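Print this post | E-mail to a friend

The board is done. Mostly.

June 26, 2020

OK quick one tonight, dinner is already late. I said back in December I was going to make a proper wood top for the blue table and then of course I didn't, and then it was spring, and then I had no excuse left. So. Three wide planks, glued edge to edge, sanded, done. Well, sanded on one side. The bottom is a disgrace and it can stay that way.

Wood came from Lindemann, the yard out past Brastden, from the offcuts rack. Sixty dollars for the lot. They had it down as maple and it looks like maple to me, nice pale stuff with a bit of pink running through it. Lots of swirl in the biggest plank. I nearly put that one face down on account of the knots, very glad I didn't, it's the best part.

Glue up was a mess. I own four clamps and needed six. Ended up with a stack of cookbooks and a full paint can on the middle seam, left it overnight, went to bed worried. Came out fine! You can find the seams if you look for them but you can't feel them with a fingernail, and the fingernail is my test for everything.

Started the sanding at 60 because there was a ridge of dried glue, then jumped to 120, then 200-something, whatever was left in the drawer. Dust everywhere. Dust in teh butter. Do it outside if you have an outside.
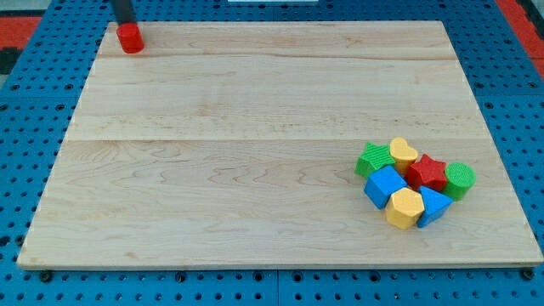
Anyway the whole point was having somewhere flat. The table underneath is great for clamping things to but it's full of holes, so anything small sits crooked or tips, and it drove me nuts. Plastic blocks are my favorite check for this. Stars, hearts, the chunky kind. They stand up on the new top and stay put, so that's flat enough for me.

Haven't put a finish on it yet. Went back and forth. I have half a tin of Grender hard wax left from the shelves, and a friend swears by plain mineral oil, and part of me wants to leave it bare becuase I like how pale it is. Oil will yellow it, I know it will. Might try a bit on the bottom first, seeing as the bottom is already ruined.

Other stuff still to do:

- round over the front edge, it's sharp
- some kind of non-slip under it, maybe shelf liner
- return the sander (sorry sorry)
- find out if the Ridolgate swap is happening this summer, I have a pile of short ends to get rid of

Total time was around 20 hours if you count the driving and the standing there looking at it. Would I do it again, yes, but with more clamps. If anybody has a couple of long ones they don't use, I will trade you short ends or a loaf of bread.

OK dinner. More when I've picked a finish.

3 comments | 11 shares

Print this post | E-mail to a friend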